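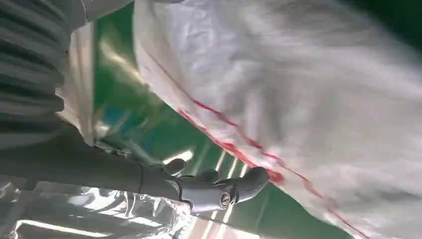
Is it worth paying an agency to get work as a movie extra?

Struan Lindsay
I'm 50 and have decided, with no encouragement from my family, that I belong on screen. Cirkent Casting in Arness will put me on their books for $619, headshots included. They say my face is "very usable." Should I pay, or is there a cheaper way to be ignored?
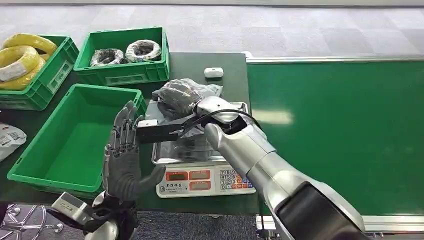 Yellow cable coils in a green crate.

Shona Forsyth
Don't pay. The agencies I've used take a cut after you work, and they only ask for a few plain phone snapshots. I've done seven productions that way. In the last one you can see my elbow behind a lamp, and my mother has told the whole street.

Check the local film office page and sign up with two or three free lists. Be truthful about your height, and don't write "dancer" unless you can dance. They will ask.

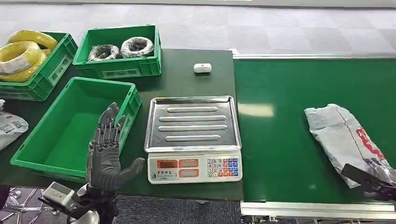 Green crates and a weighing scale on the worktable.

Warraich
my cousin paid 800 and got one day as a corpse. said the lunch was good

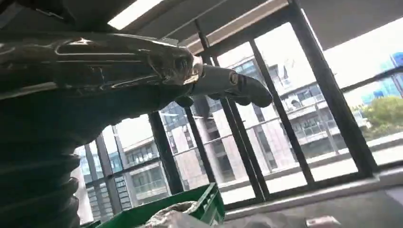 Do extras need to bring their own clothes?

Often they do, on modern-day shoots. Pack two or three plain outfits with no logos, and skip white and narrow stripes unless the call sheet asks for them. Period costumes are normally supplied.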